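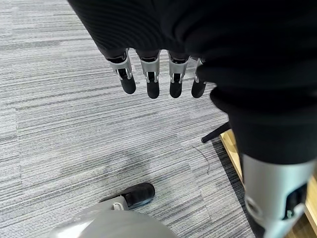 Four fingers over the office carpet. Note the smudge and the hair, they come up again.

Praltum home helper, four weeks in

Quick one as I'm typing this before the school run. Short version: good legs, decent hand, slow at everything, would not buy yet. Long version below.

I got the Praltum on the monthly plan, $324 a month, out of the Broltudby depot. You can buy it outright but then they want a deposit just to talk to you. Delivery fine. Setup fine. App is bad, more on that.

What I wanted from it: pick stuff up off the floor, load the dishwasher, fold towels. That's it. Three chores. I work from home and the floor in the office is gray striped carpet tile, with wood past the edge of it, and everything I drop disappears into those stripes.

Floor pickup. Best of the lot. Socks, pens, a dog toy, all good. Rounded black fingertips grip better than I expected on cloth. Coins, no. Paper flat on carpet, no. Hair, forget it. One dark curly strand and it just doesn't register as a thing to pick up. Same with stains. A smudge on the carpet is invisible to it, or it thinks it's a shadow, who knows. So you still vacuum and you still scrub.

Dishwasher. Mugs yes, plates mostly, cutlery one piece at a time. One full load took it 50 minutes. I can do it in 4. It has not broken a glass but it did put a wooden spoon in the bottom rack pointing up and the spray arm got stuck on it all night.

Towels. Hand towels came out ok, kind of a loose square. Bath towels it gives up and makes a roll. Fitted sheet, I tried it once, dont.

The black fabric cover on it, fine ribbed stuff, looks nice, but collects dog fluff like crazy. Wipe it with a damp cloth. The silver-gray parts on the fingers have little gaps and slots at the joints and I would worry about crumbs in there long term. Nothing yet.

Walking. Quiet on carpet, clunky on wood. Chair legs used to be a problem, got better after the January update. It goes round my desk chair now instead of shoving it.

App. Logs you out. Chore names reset. If you rename "office" to anything else it forgets the room. Support answered in a day, told me to reinstall, which worked till the next morning.

I also looked at the Orlandini, which is wheels and one arm. Cheaper at $1,198 up front and faster on the floor stuff, but no stairs and it can't reach into the back of a dishwasher. A guy on the Drendmont forum runs one in his frame shop for sweeping up offcuts and moving bins and swears by it. Flat floor, same job all day, I can beleive it. A house is messier than that.

So can it do chores. Some. With me home, and not in a hurry. Cancelling after the second month unless the towel thing gets fixed.

Pros: grip on cloth, steady on its feet, quiet on carpet
Cons: speed, app, misses hair and stains, price
Rating: 3 out of 5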